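Clearing an office at the end of the day

The woman who looks after the offices at Witudia, on the second floor of a building in Prikdale, has done the job for 14 years. She started as an evening cleaner and now plans the cleaning for the whole floor, though she still does a full round herself most evenings. We talked in the small kitchen there in November, a little after five, while people were putting on their coats.

She begins with the trash, always. "Some people start with the desks because the desks look worst," she said. "Then you wipe a desk, and you find a cup on it, and you have to move the cup. I take a bag around first. When the bag is done, I can see what there is to clean."

The bag goes on the floor beside the chair and stays open while she works on that desk. She used to hang it from the back of the chair, but the chairs roll and the bag would tip. On carpet it stays where she puts it, and she folds the rim outward a little so it doesn't close up.

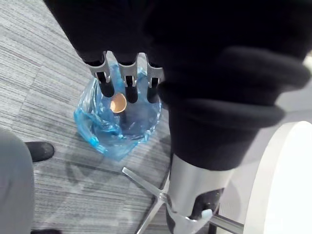
A copper-colored cup in a blue bag on the office carpet.

She buys thin bags that let some light through. Things go into them by mistake, she said, and she wants a chance to spot them before the bag is tied. She has found keys, a hearing aid battery case and a good fountain pen. "I look at the bag before I tie it. It takes no time. If I see something that looks like it belongs to somebody, I take it out and leave it on the kitchen counter with a note."

Cups are the hardest things to decide about. Paper cups are easy, and so are the white mugs from the kitchen, which go back to the dishwasher. It is the other kind that slows her down, the ones people bring from home or get as gifts. Her rule is that a cup nobody has claimed from the counter in 4 days is hers to deal with. Most of those end up in a box at the Arruda thrift store on the ground floor.

Witudia has 70 people on the floor. When they moved in, she asked for fewer small bins and more large ones, and it took most of a year to get them. Before that there was a bin under every desk, each with its own liner, and she was changing all of them every evening even when there was one tissue inside. The company was buying 3,000 liners at a time. "They came in boxes up to here," she said, and held her hand at her shoulder. "I had nowhere to put the mops." 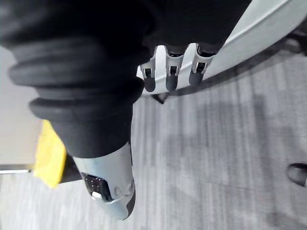 Floors come after the bags, and she does them from the far corner back toward the door. She vacuums the carpet along the stripe first and then across it. The edges are done separately, with the narrow nozzle. Along the bottom of the pale gray wall there is a thin metal strip, and she said that is where she looks to see if a room has been done right. Dust collects on top of it, and the wide head of the vacuum doesn't reach. She wipes it by hand with a damp cloth once a week. When she trains new staff, she has them do a length of it on their first evening, on their knees, so they know it is there.

Bottles have their own part of the round. They come from meetings mostly, and they get left on tables, on windowsills and under chairs. She collects them in a separate bag and takes them to the kitchen sink in one trip.

"A bottle with water in it is heavy, and it will leak on everything else," she said. "So I don't put any bottle in with the paper. I don't care if it looks empty."

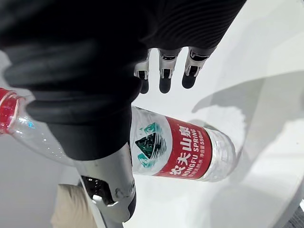

At the sink she pours out whatever is left, squeezes the bottle flat and puts the cap back on. The hauler, Briken, takes them with the caps on now. For years it wanted the caps off, and she kept a coffee can for them under the sink. The can is still there, half full, and she hasn't decided what to do with it.

Labels stay on as well. She peeled them for a few months after reading a notice about it downstairs, then called Briken and was told not to bother. She was annoyed about the time she had spent. "Those labels don't come off in one piece," she said. "You get a strip, and then another strip, and then glue on your fingers."

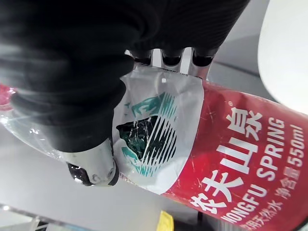 Nongfu Spring bottle, red label still on.

Asked what people in the office could do to help, she thought about it and said they could stop lining bottles up on the windowsill to save for later. Later doesn't come, and she doesn't like to throw out a full bottle that someone may want. She would also like the chairs pushed in. A chair left in the aisle has to be moved twice, once for the bag and again for the vacuum.

By then it was close to six and most of the lights at the far end had gone off. She rinsed her cup, dried it and put it on the top shelf, behind the filters.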